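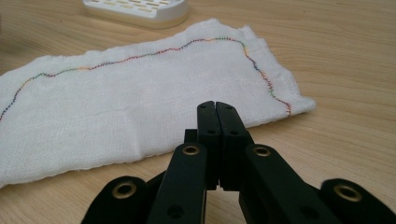 Brumness calls its open day "a walk through living cotton history," and for 152 minutes I waited to meet some. The mill dates from 1917, a fact repeated on the gate, the tickets and the cake stand. The looms from that year were sold long ago. What runs now is one weaving shed, and we saw it through a window.

Our guide, Fuad Ayele, was pleasant and knew his yarn counts. He got vague when I asked how much of the shop stock is woven on site. "A good share," he said. Carmela Benítez at the register put it at 3 lines out of the whole catalog, which I trust more.

The talk on loose weaves was the best part. Tekle Tesfamariam passed samples down the row and let us pull threads. He admitted that the cheap gauze frays if you look at it wrong, and that the "heritage" version costs double and frays too.

Parking is a muddy field. They were hoping for 300 visitors and I doubt they got them. The next one is in January, and I'd want to see the shed door open before paying again. The soup was fine.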